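Talcombe Workrooms: Desk and Table FAQ
Last revised June 2018

Which desks have power at the front?
Long desks with the white cabinet base have an outlet panel on the cabinet front. Panels carry a yellow label. Quote the label when reporting a fault. Desks without a panel are fed from the floor box.

May cables hang from the panel to the floor?
Yes, if they hang clear of the walkway. Cables longer than 223 cm must be coiled and tied. Do not run a cable across the gap between a desk and a table -- use the table grommet.

What is the grommet for?
It takes low-voltage leads through the tabletop. It will not pass a molded power plug. Feed the bare end from below, then attach the connector. Do not enlarge the hole.
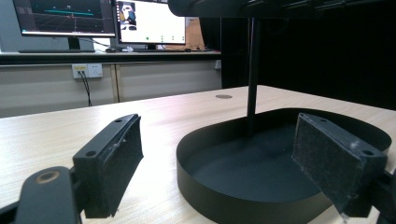

Leads of 5 mm or less can share the grommet. Anything thicker goes over the rear edge in a cable clip. Clips are kept in room 23.

How should the light wood-grain tables be cleaned?
Damp cloth, neutral soap, then a dry cloth. Wipe along the grain. Solvent cleaners dull the finish and are not permitted. Trays and stands are to be lifted when moved, never slid.

Can I put two monitors on one desk?
Yes. Leave enough space in front for the keyboard. Monitors on their own stands need no approval. Clamp arms do, as the Pakent desktop is thin at the back edge.

Can boxes be left on the desks?
Cardboard boxes may stay while a desk is booked to you. They must not block the outlet panel or lean on a screen. Unlabeled boxes are moved to the Edet store at the January clearance.

How do I report a damaged surface or panel?
Call extension 3031 with the room and desk number. Stop using a cracked panel at once -- unplug only if the plug itself is undamaged.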